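Kitchen prep gallery – Masthorpe Street flat

Posted Monday, June 14, 2021

Quick one this week. Moving the last of the cooking stuff over from Vustley, so the page is a bit of a mess, sorry. Older pictures lost their files when the site moved, captions are still below and I'll put the pictures back when I find the right drive. Text only for now on those.

Everything on this page is small-scale cooking. One table, one plate, whatever was cheap at the Ornport market. Peppers mostly, its been a pepper month.

Still to re-upload:

Onions, red. Bought a 5 lb bag, used maybe half. Sliced thin for pickling, 19 minutes in the brine and into the fridge.

Escobar salsa, second try. Less lime than the first batch, more salt. Recipe page has the old amounts, ignore those.

Roasted peppers on the sheet pan. Oven at 400, turn once. Skins come off easier if you cover them for a while after.

Jars. Labels are from November so dont go by the dates on them.

New this week:

Green chili, whole, on the round metal plate. Slim, glossy one. Knife point just over the stem end. The plate has swirly scratches all over and I still like it better than the good ones – raised rim, so the seeds stay put. White table, white curtain behind. 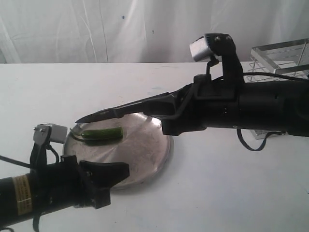
Coming next

Drying rack shots, the long red peppers from Ornport, and the vinegar test if I get to it. Comments are open again. Recipe requests go on the Escobar page please, not here, I lose them.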